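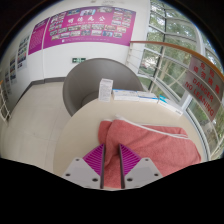

# Stelon Round Pedestal Table

The Stelon is a small round table on a single center pedestal. Most people buy it for a breakfast corner, a laundry room or the end of a sofa. It is made for Nistlow and sold through our store and by mail order.

**Model:** 1101 (cream top, dark base)
**Also available:** 1180 (walnut-color top, dark base)

Page updated 7 August 2018.

## Top

The top is a single round panel with a painted finish and a slightly softened edge. The paint is a satin, so it doesn't show every fingerprint the way a gloss would. Model 1180 uses the same panel with a stain and clear coat instead of paint.

Both finishes stand up to normal household use. Neither is meant for hot pans. Use a trivet or a folded towel under anything that came off the stove or out of the oven in the last few minutes.

## Base

The pedestal is steel with a powder coat. It bolts to a plate under the top, and the foot has a threaded leveler on the underside. If the table rocks on a tile floor, turn the leveler by hand until it sits flat. No tools are needed for that part.

The maximum load is 85 pounds, spread over the top. A load placed right at the rim will tip any pedestal table, so don't sit or lean on the edge.

## Assembly

The table ships in one flat box. Inside are the top, the column, the foot, a bag of bolts and a hex key.

1. Lay the top face down on a blanket or carpet.
2. Set the column on the plate and start all the bolts by hand before tightening any of them.
3. Tighten the bolts with the hex key, going back and forth across the plate.
4. Attach the foot to the column with the long center bolt.
5. Turn the table upright. With two people this is easy. One person can do it, but lift from the column and not from the rim.

Check the bolts again after 10 days of use. They settle a little. 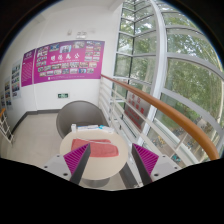
## Cleaning

Wipe with a damp cloth and dry with a soft one. Dish soap is fine. Avoid scouring powder, bleach and anything with ammonia, which will dull the satin paint over time. Small chips can be covered with the touch-up bottle (sold separately – ask for the cream or the clear).

## Shipping and returns

Orders placed by noon on a weekday go out the same day. Delivery takes up to 10 days. Returns are accepted in the original box, so keep it until you are sure of the finish. Tables that arrive damaged are replaced at no charge. Send us a picture of the box and the damaged part, and keep both until you hear back.

## Common questions

**Can it go outside?**
On a covered porch in dry weather, yes. It should not be left out overnight. The panel edge will swell if it stays wet.

**Do you sell the base alone?**
Yes, as a spare part. The bolt pattern changed in July, so tell us when you bought your table and we will match it.

**Is there a taller version?**
No. The Doãn bar table has a similar look at counter height, but it uses a different column and the tops don't swap.

For parts and warranty, write to Diễm Thân at the service desk. For trade orders, ask for Khôi Võ.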